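Dede Baidoo argues that small wetlands should be surveyed before they are given a legal category

The Polton basin has 1,639 mapped ponds and fens. Most of them are smaller than the minimum area used in the regional habitat register, and so they have no protection status. A landowner may drain one without filing a notice. I think the threshold is wrong, and that changing the number alone will not repair it.

Area is a poor measure of value in standing water. A shallow pool that dries out in August can hold amphibian larvae that would not survive in a lake with fish. The Riltero survey sampled 300 sites over two seasons and recorded depth, shade and distance to the next water body. Distance explained more of the variation in breeding than size did.
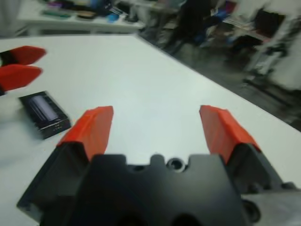

Two orange-red fingertip pads over a white table.

The present register treats each site as a separate unit. Serkileo, the firm that maintains the map layers, could add a connection field with little effort – the coordinates are already there. A pond that links two others would then be rated for that function, whatever its area.

Some landowners object that this would bring every ditch under control. It need not. A ditch with steady flow and cut banks scores low on each of the measures above. The Sproģis fen, which is below the threshold today, would score high.

The register is next open for comment in April. The connection field should be in the draft by then.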